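3. The build and the bag task

We put the whole thing together in the shared workshop at Presau, on a white table pushed up near a plain wall. The rig has two arms, named Pop and Dolik, and I'll use those names from here on because "left arm" and "right arm" got confusing as soon as we stood on the other side of the table! Each arm has a small camera at the wrist, and a third camera looks down over the table from head height.

For the task we picked zipper bags. They slide, they wrinkle, they shine when you least want them to, and you can buy a box of 20 for next to nothing. One trial means a bag is laid on the table and an arm has to get hold of it near the zipper and tug the slider along. We ran 85 trials in all and saved 600 frames for the comparison in Section 4.
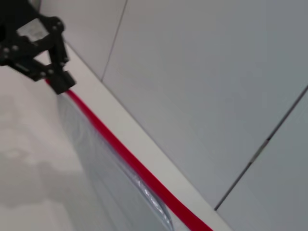
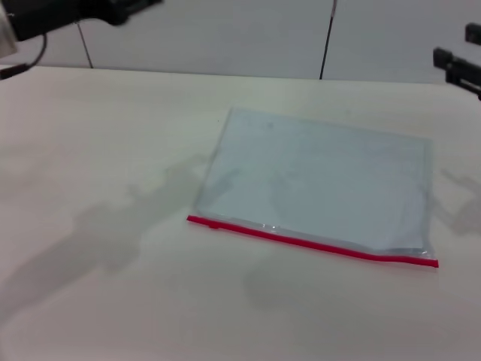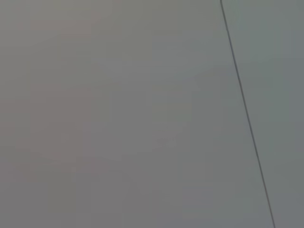

Posolbridge Home Robotics Club - Arms and Grippers Group
Figure 3. Views from the bag task setup. First: wrist camera, with a fingertip over the upper end of the red strip. Second: head camera, with the bag on the white tabletop. Third: wrist camera, gray surfaces and one thin dark line.

I was surprised by how much the red helped. Clear film on a white table is a miserable thing to segment, and our first try at finding the bag outline went nowhere (I blame myself, I wanted to do it with plain edge detection). Once we gave up on the outline and looked for the red zipper strip, the code got a lot shorter. The strip gives a line to follow and a direction to pull in, and that was enough to get going.

Shadows were the other headache. An arm's shadow on the tabletop can look a lot like an arm, and the depth guess would wander off after it. We tried moving the lamps, then settled for masking out soft gray areas in software - crude, but it runs fast on the old laptop.

Wrist frames with no red in them get skipped. The arm keeps its last good target and carries on for a moment, then stops if the strip doesn't come back. We set that wait by hand in August and haven't touched it.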